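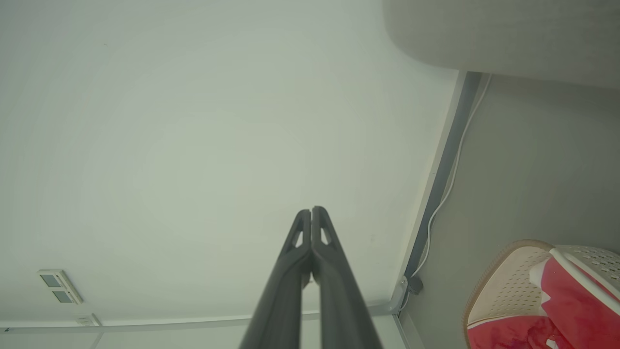
天井に向けた二本の指、手首カメラから見たところ

Subject: Re: [jakab-users] 指先のゼロ点がずれていく件

Jakabメーリングリストの皆さま

いつも拝読するばかりで、なかなか書き込めずにおります。Upendoさんのご質問を読んで、去年の7月に自分がまったく同じところで何日もうろうろしていたのを思い出し、つい長い返事を書き始めてしまいました。お茶でも飲みながらお付き合いいただければうれしいです。

まず、ゼロ点の件です。うちのLitariも、動かしているうちに指の閉じ位置が少しずつずれてきて、薄い布だけつかみ損ねるようになりました。厚手のものはちゃんとつかむので、最初はすっかり布のせいにしていたんですよね(生地をあれこれ替えてみたりして、今思うとずいぶん遠回りをしました)。Prololixの画面で閉じ位置の値を見たら、据え付けたときに862だったものがすっかり別の数字になっていて、ようやく機械のほうを疑い始めた次第です。

今は、腕を上に向けて指をゆっくり閉じていき、触れる手前で止めて手首カメラで隙間を見る、というやり方に落ち着いています。上に向けるのは私の好みみたいなものです。背景が白い天井だと黒っぽい指の輪郭がよく出ますし、床の模様や置いてある物に気を取られずに済みます。見るのは隙間の幅が根元から先まで揃っているかどうかで、先だけ開いて見えるときは指の取り付けねじから先に当たります。

手順はこんな具合です。

1. 電源を入れてから20分はそのまま待つ。待たずに合わせて、あとでやり直しになったことが何度もあります。
2. 指の取り付けねじをいったん全部ゆるめ、根元を軽く押しつけながら左右交互に締める。片側だけ先に締め切らないでください。
3. 腕を上に向け、いちばん遅い速度で指を閉じる。触れる手前で止める。
4. カメラで隙間を確認し、揃っていればそのまま触れるまで閉じて、Prololixの「閉じ位置を登録」を押す。
5. 開いて閉じてを七回くり返し、毎回の値を書き留める。ばらつくようなら2に戻る。

5は面倒で省きたくなるのですが、ここで値が暴れるときはだいたい指の根元に糸くずが入っています。布を扱う方は一度外して覗いてみてください。びっくりするほど出てきますよ!

値が落ち着いたら、次は実際の高さで見ます。うちは床に置いた洗濯かごに布ものを入れて試しています。かごの上で指を開いたまま止め、手首カメラの映像に左右の指先が両方入っているか、縁に当たりそうになっていないかを確かめます。

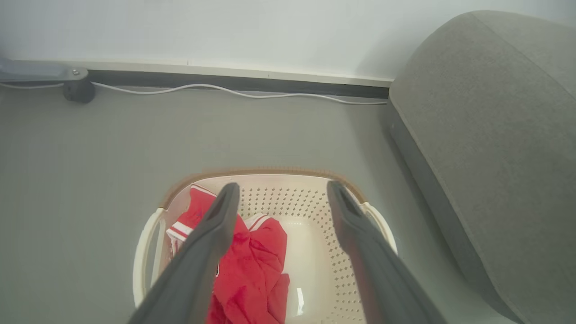
この段階ではまだつかませません。私はせっかちなもので、ついそのまま下ろしたくなるのですが、開き幅を一度間違えて登録していたときに、指先でかごの縁を思いきり押してしまったことがありました。かごは無事でしたが指のほうが少し曲がって、Zandlowに替えを頼んで届くまで、ただ待つことになりました。それ以来、止めて、見て、それから下ろす、と声に出しながらやっています。家族には笑われますが、効きます。

カメラの映像で左右が偏って見えるときは、指の前にカメラの取り付けを疑ってください。カメラが少しねじれているだけで、指が曲がったように見えてしまいます。上に向けて閉じたときに隙間が素直で、開いたときだけ偏るのか、閉じても偏るのか。この二つを見比べると見当がつきやすいです。後者ならまずカメラ側です。

それから配線のことも。手首のコネクターから前腕に沿わせているケーブルは、手首をいちばん大きくひねった姿勢で余りを決めるのがよいと思います。まっすぐの姿勢できれいに留めてしまうと、ひねったときにコネクターが引っぱられます。私はこれで映像が時々途切れる症状を出しまして、ソフトを三回入れ直したあとでケーブルだと気づきました(お恥ずかしい)。ご質問にあった「たまに画が止まる」も、もしかするとこれかもしれません。電源を切った状態で手首をゆっくり回してみて、どこかで突っ張る感じがあれば、まずそこをゆるめてみてください。

もう一つ、横から全体を見ることも忘れずに。手首カメラばかり見ていると、腕のほうが何かに寄っていても気がつきません。腕が二本ある構成なら、調整しないほうの腕は先に脇へ逃がしておくこと。私はソファのほうへ寄せておくことにしています。やわらかいので、うっかりしても安心なんです。

最後に記録の話を少しだけ。調整のたびに、日付と登録した値と動作回数をノートに書いています。前回の調整から次にずれが気になるまでが3,048回でした。布の種類や速度で変わると思うので、そのまま目安にはしないでくださいね。ただ、書いてあると「そろそろかな」と思えて気が楽です。

ご質問の全文を下に残しておきます。締め付けトルクのことは私も自信がないので、お詳しい方がいらしたらぜひ教えてください。
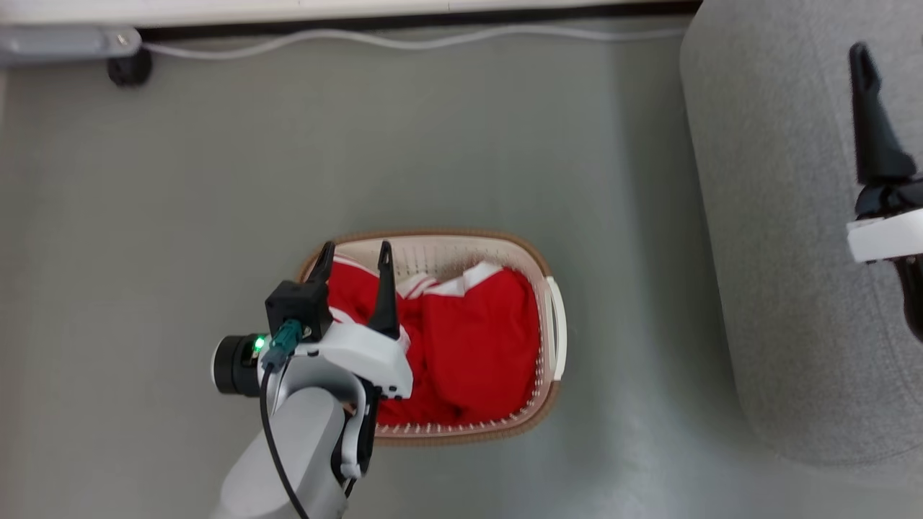

Upendo Barasaさんは2023年1月12日木曜日に書きました:

> 皆さま、はじめまして。
>
> Litariを二本腕で組んで、布ものの片付けに使い始めたところです。
> 二点教えてください。
>
> 一つめは、指の閉じ位置です。朝に合わせても、夕方には
> 薄い布がするっと抜けるようになります。Prololixで登録し直せば
> 戻るのですが、毎日これをやるものなのでしょうか。それとも
> 組み方のどこかが悪いのでしょうか。指の取り付けねじは
> 説明書どおりに締めたつもりですが、トルクの数字が
> 見つけられず、手の感覚でやっています。
>
> 二つめは、手首カメラの映像です。たまに画が止まり、
> 少しするとまた動き出します。決まった姿勢で起きるような
> 気もするのですが、はっきりしません。カメラを替える前に
> 見ておくところがあれば知りたいです。
>
> 調整のときに腕をどんな姿勢にしているかも、皆さんの
> やり方を聞かせていただけると助かります。私は下向きで
> やっていて、床の影と指の区別がつきにくく困っています。
>
> どうぞよろしくお願いします。
>
> Upendo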